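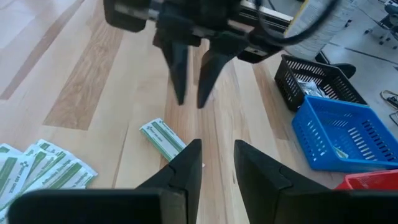 Figure 1. Bandage packets on the sorting table, one lying apart from the pile.

Zevwood Small Items Sorting: Progress Report to Daller, Second Period
Prepared by Adwoa Lamptey. Checked by Caroline Owino.

1. Status

Work in this period covered the layout of the tabletop, the choice of containers, and the written rules for sorting flat, light items. The layout is settled. The container set is settled except for the green position, discussed in section 3. The sorting rules are in their second draft and will be closed in February.

Items handled since the start of the grant total 3843, counted once per item per session. Most are wrapped bandages. The rest are printed cards. Both were chosen in the original plan as examples of stock that is thin, slippery, and hard to separate once it has been put down in a heap.

2. Table and surface

The table top is light wood with a visible grain. Kwabena Lamptey compared it with a gray rubber mat over six sessions. The mat gave a better hold on single packets but dragged at the corners of the cards, and packets pushed across it tended to fold. The bare wood was kept. Cleaning is with a dry cloth only. A damp cloth was tried early in the period and left the surface tacky enough to hold paper wrappers for the following hour.

Glare remains a problem at some positions. White wrappers on pale wood are low in contrast, and under direct light the edge of a packet can be hard to find. Lucinda Tran has priced a diffuser for the overhead lamps. The cost falls within the existing equipment line and no change to the budget is requested.

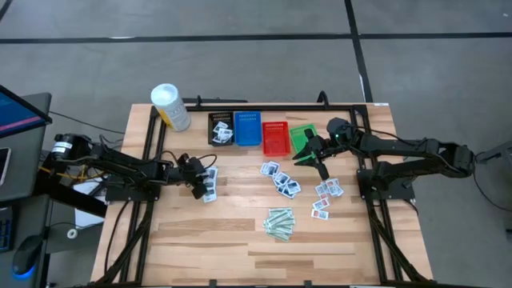 3. Containers

The containers are set out along the far side of the table and are told apart by color, in the order black, blue, red, green. The order is written into the setup sheet and is not changed between sessions. Earlier work used labels on identical white tubs. The labels had to be read each time, and they came off.

Slotted or perforated walls were accepted on grounds of weight and price. One drawback was recorded: a card that goes in on edge can catch in a slot and stand up above the rim. The rule is now to lay cards in flat. If a card stands up, it is left until the end of the session and noted on the sheet.

The green position has moved twice. It was first in line with the others and then brought slightly forward. Fiifi Mahama reports that the forward position shortens the reach on that side but makes the next container harder to fill. Both positions are still in use and the notes do not yet favor either. A decision is due before the next report.

Frimpong supplied the current set. Two spare sets were ordered and have arrived. A quote from Pandar for deeper containers was declined — depth is of no use with items this thin, and retrieval from the bottom takes longer.

4. Piles and loose items

The starting condition matters more than was assumed in the plan. Packets that begin in a neat stack are easy to count and hard to pick up singly. Packets that begin as a loose, overlapping pile are easier to lift but bring their neighbors with them. The second draft of the rules therefore names three starting conditions: stacked, fanned, and scattered. Each session sheet now records which one was used. Sheets from the first period do not carry this entry and cannot be corrected.

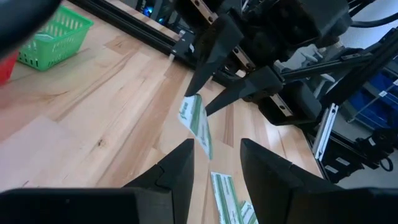 Dropped items are the most common event in the log. A light wrapper does not fall straight, and it may come to rest on top of items already sorted or on the edge of the pile it came from. The current rule is that a dropped packet stays where it lands and is treated as unsorted. Only items that leave the table are picked up from outside, and these are entered separately.

Wrappers wear. After repeated handling the ends soften and the sides curl, which changes how a packet lies on the wood. Packets are now withdrawn after 20 sessions or at the first open seam. Withdrawn packets are kept in a marked box and are not returned to first aid use.

5. Room and stations

Space between stations is adequate for two people to pass. Storage is not. Full boxes of packets are kept under the tables at present, and access to them means stopping work at the station concerned. A shelf unit has been requested from the building manager.

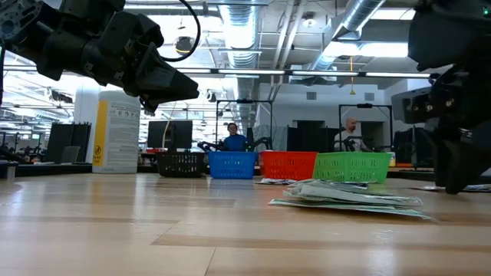

Reset time at the end of a session is the main cost left to reduce. The containers are emptied in row order, the contents are checked against the sheet, and the items go back to the middle of the table in the next starting condition. Caroline Owino has drafted a one-page reset sheet to replace the present three pages.

6. Work for the next period

Close the sorting rules and issue them to all stations.
Decide the green position.
Fit the diffuser and repeat the contrast check on white wrappers.
Replace worn packets from the reserve stock.
Report drops by starting condition.

There is no change to the end date. Spending by budget line is in the attached sheet. Questions on the item counts should go to Kwabena Lamptey, and on purchases to Lucinda Tran.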